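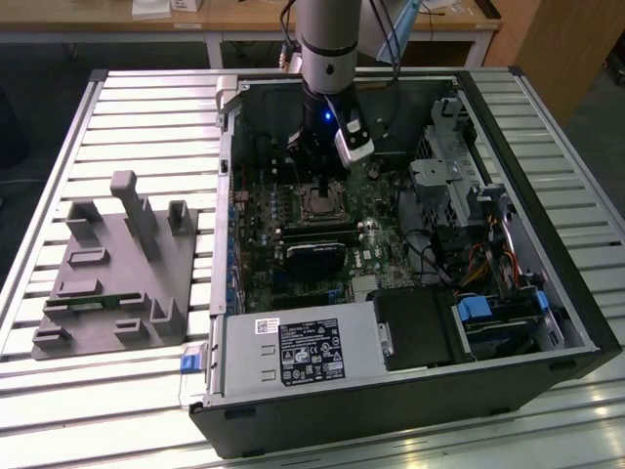

## Can a robot do my chores yet? Questions I keep getting

I write a small newsletter about repair work and home gadgets, and every time I mention robots my inbox fills up with the same handful of questions. So I'm putting the answers in one spot. I used to run a refurbishing bench, and I've spent a lot of this year bugging people who try to get machines to do that kind of work. I'm not an engineer! If you are one and I've got something wrong, write to me.

Last updated December 2, 2025.

### Can a robot take a computer apart?

Parts of one, yes, on a good day. An old desktop tower is one of the friendlier jobs you could pick. It lies flat on its side, the panel comes off, and you can get at most of it from straight overhead. The maker even put blue tabs and latches on some of the bits you're supposed to grab. With the arm coming straight down over the processor socket, you've got a pretty fair fight.

The trouble starts with everything soft. Look at that bundle of orange, yellow and red wires by the drive cage. You or I would shove it aside with a knuckle and never think about it. For an arm, a wire is a thing that's never in the same place twice, and a lot of the programs I've seen would much prefer it didn't exist.

### Why is the processor such a big deal?

It's small, it's fussy, and the metal frame around it has to be opened before anything comes out. Pull at the wrong angle and you can wreck the part you were trying to save. Zuweira Atinga, who taught me the bench, used to make new people practice on dead boards for a whole month of July before they touched a live one. I think of her whenever somebody shows me a video of a robot doing it once.

### Once isn't good enough?

Nope. Ask how many tries it took, and ask what happened with a different case. Dela Tsikata at Pidano (they strip office machines for parts) let me read her log from a long trial. Out of 3105 attempts at lifting out a memory stick, 2872 went fine. I was impressed, and then she reminded me that every one of the others meant a person had to walk over and sort it out.

### What are the gray holders and plates you see next to these robots?

Those are fixtures. The one in my photo is 3D-printed, with slots and raised blocks, and there's a thin green circuit board strip sitting in one of the slots. A fixture gives the robot a known place to find a part or put one down - same spot, same angle, every time. It's the dull half of automation and I've come to love it. Kwadwo Opoku told me he spends more of his week on fixtures than on the arm.

### And the camera on the wrist?

It lets the arm see what's right in front of its fingers. A camera across the room is fine for finding the computer, but it's not much help when the gripper is blocking the view of the thing it wants to grab. The wrist camera has its own blind spots (very close up, shiny metal, deep shadow) so plenty of shops use both.

### OK, but what about laundry?

Everybody gets here eventually. Folding a towel is coming along. Folding whatever comes out of my dryer, inside out and with a sock up one leg, is slower going. Cloth is the wire problem all over again, only the whole job is wire.

### Dishes?

Loading a rack with plates you've already scraped and set out in a line - I'd believe that. Clearing the table after my family has eaten, no. I wouldn't trust one with my grandmother's glasses either, and I barely trust my kids with them.

### Should I buy one of the home robots being advertised?

I haven't. Araba Issahaku put down a deposit on a Ferell and has promised to let me come over and poke at it, so I'll report back. If you're tempted, ask the seller these before you pay:

- Does it run by itself, or is a person steering it from somewhere else?
- What does it do when it drops something?
- Who fixes it, and where do they ship it?

### Is my repair job going away?

I'd be lying if I said I knew. What I see at shops like Dolan is people handing over the boring pulls, the same part out of the same model, 1000 times in a row, and keeping the diagnosing for themselves. Sobia Minhas runs 2 arms there and still hasn't cut anyone's hours. She has moved people around, though, and a couple of them weren't thrilled about it.

### Can I send you a question?

Please do! Reply to any newsletter. If it's about robot vacuums and stairs, I've got a separate page for that coming, as soon as I finish testing the Priltetti.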